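Le son avant l'image : synchroniser un montage à plusieurs sources

Sur un projet documentaire à deux ou trois caméras, la plus grande part du temps perdu en postproduction provient d'un décalage sonore mal traité au départ. L'écart est d'abord imperceptible. Il devient gênant au bout d'une dizaine de minutes, puis il contamine les raccords, les sous-titres et le mixage. Le studio Norðdahl, qui monte des films institutionnels et des captations de conférences, a revu entièrement sa méthode au mois de mars, après la livraison de Dililside, un moyen métrage composé de 398 plans.

Le matériel de départ était hétérogène : deux boîtiers hybrides, un enregistreur audio autonome et un téléphone utilisé pour les plans de coupe. Trois fréquences d'images différentes cohabitaient sur la même ligne de temps. « On a commencé par monter, et on a synchronisé ensuite, explique Troels Ketilsson, chef monteur. Il fallait faire l'inverse. Chaque correction déplaçait tout ce qui se trouvait derrière. »

Deux phénomènes à distinguer

Le décalage fixe et la dérive sont souvent confondus. Le premier correspond à une différence constante entre le son et l'image : l'enregistreur a démarré avant la caméra, ou le traitement interne de l'appareil ajoute quelques millisecondes. Un glissement unique du clip suffit à le corriger.

La dérive relève d'un autre mécanisme. Chaque appareil possède sa propre horloge, et deux horloges à quartz n'avancent jamais exactement à la même vitesse. Sur une prise courte, l'écart reste inférieur à une image. Sur une captation longue, il peut atteindre plusieurs images, et le recalage du début désynchronise alors la fin. Il faut mesurer l'écart en deux points, au début et à la fin de la prise, puis appliquer au fichier audio un léger étirement temporel.

Un troisième cas se rencontre avec les téléphones, qui enregistrent fréquemment à cadence variable. La durée annoncée par le fichier est exacte, mais les images n'y sont pas réparties régulièrement. La plupart des logiciels de montage interprètent mal ces fichiers. La conversion préalable en cadence fixe n'est pas facultative.

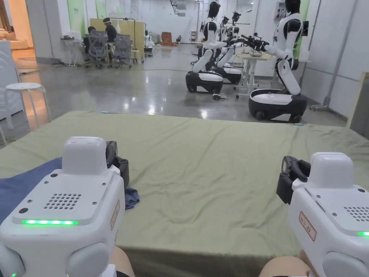

Tissu olive étendu, pinces à gauche et à droite.

Le clap reste la référence

La synchronisation par forme d'onde, proposée par presque tous les logiciels actuels, compare le son témoin de la caméra à celui de l'enregistreur. Elle fonctionne bien dans une pièce calme. Elle échoue dans une salle réverbérante, avec une musique d'ambiance ou lorsque la caméra est placée loin de la source. À 12 mètres, le son met environ 35 millisecondes à parvenir au micro du boîtier, soit près d'une image à 25 images par seconde. L'algorithme aligne alors correctement deux signaux dont l'un est déjà en retard sur l'image.

Un clap, ou à défaut un battement de mains franc devant l'objectif, fournit un repère visuel indépendant du trajet du son. Canan Güneş, assistante monteuse chez Norðdahl, en demande deux par prise : un au début, un à la fin. « Avec un seul repère, je peux corriger un décalage. Avec deux, je peux vérifier s'il y a une dérive. Pour une prise de moins de cinq minutes, je ne regarde même pas le second. »

Le time code partagé constitue la solution la plus confortable lorsque le budget le permet. Les boîtiers doivent être synchronisés ensemble en début de journée, puis contrôlés à la pause. Sur les appareils dépourvus d'entrée dédiée, le signal peut être enregistré sur une piste audio, au prix d'un canal perdu.

Ordre des opérations

La procédure désormais appliquée au studio se déroule avant l'ouverture de la séquence de montage :

— copie des cartes et vérification des sommes de contrôle ;
— conversion des fichiers à cadence variable ;
— alignement de tout l'audio à 48 kHz ;
— création d'un clip synchronisé par prise, avec contrôle aux deux extrémités ;
— verrouillage des clips et archivage du projet dans cet état.

Le dernier point est le moins respecté. Un projet archivé juste après la synchronisation permet de repartir d'une base saine sans refaire les mesures. Sur Leluvwood, une série de portraits dont les rushes comptaient quelque 200 prises, cette copie a servi à deux reprises au cours du montage.

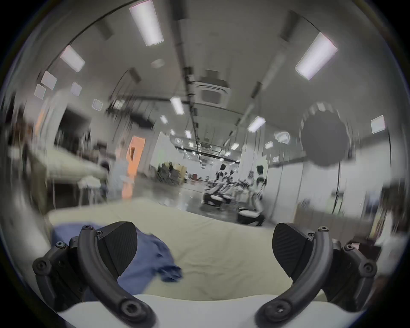 Le choix des fichiers intermédiaires

Les codecs de captation compressent les images par groupes. Pour afficher une image donnée, le logiciel doit décoder celles dont elle dépend, ce qui ralentit la lecture et rend parfois imprécis le positionnement au repère. Un fichier intermédiaire où chaque image est codée séparément occupe plus de place, mais la tête de lecture s'arrête exactement là où elle doit s'arrêter.

Norðdahl génère ses fichiers de travail en demi-définition avec Virora, un outil interne de transcodage par lots. Le nom d'origine, le time code et le nombre de pistes audio sont conservés à l'identique. Une erreur sur ce dernier paramètre empêche la reconnexion aux originaux dans certains logiciels, et l'avertissement n'apparaît qu'au moment de l'étalonnage.

Contrôle avant export

Le contrôle final s'effectue sur les consonnes occlusives, p et b en particulier, dont l'articulation est visible sur les lèvres. Ketilsson vérifie trois points par séquence parlée, au casque, sur un écran dont le retard d'affichage a été mesuré. Un téléviseur grand public laissé dans son mode par défaut peut ajouter plusieurs images de latence et faire croire à une erreur qui n'existe pas dans le fichier. Les enceintes sans fil sont exclues pour le même motif.

Le fichier exporté est ensuite réimporté dans une séquence vierge et superposé au mixage de référence, phase inversée. Si les deux pistes proviennent du même mixage sans compression, le résultat doit être le silence. Un résidu croissant au fil de la lecture signale une conversion de fréquence non désirée, le plus souvent entre 44,1 et 48 kHz. Dans ce cas, Güneş reprend les réglages d'export avant de toucher à la séquence.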